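Pirix grip kit now on loan from our members' shelf

Our tool library in Vasar has received one more piece of automation equipment. It is the Pirix hand-held gripper kit, sold by Zandis, and members can borrow it for five days. You hold the tool, close the jaws on an object, and the recorded movement can later be used to teach a robot arm the same job.
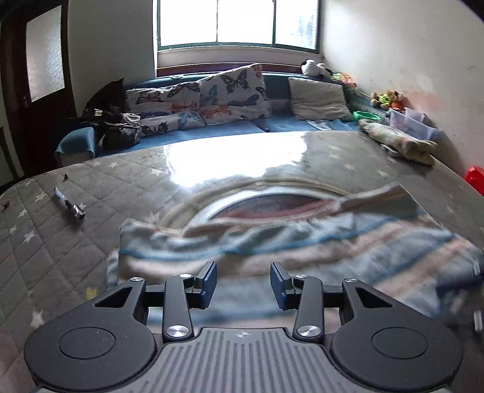 The kit comes with a printed guide of 20 pages, which I have read twice. It is clear on charging and cleaning, but rather short on how to plan a session. My advice is to choose one small household task and stay with it. After more than 40 repetitions my wrist became tired, so please make pauses.

Cloth is the most difficult material in the guide, and also the most useful one to practise. Zandis suggests to begin with a thick towel and to leave the thin shirts for later. I agree with this. A striped towel folded into a stack, with the two finger tips open wide near its closest corners, is a good position for learning how far the jaws must travel.
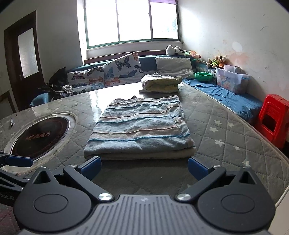 Space is the second question which members ask me. A family table is enough, also when it has a cooktop set into it, if you keep the cloth to one side of the plate. Please switch off the heat before you start.

The deposit is 230 euros and we return it in full when the kit comes back complete. Bookings for August are open at the desk.

Chatzigeorgiou, equipment loans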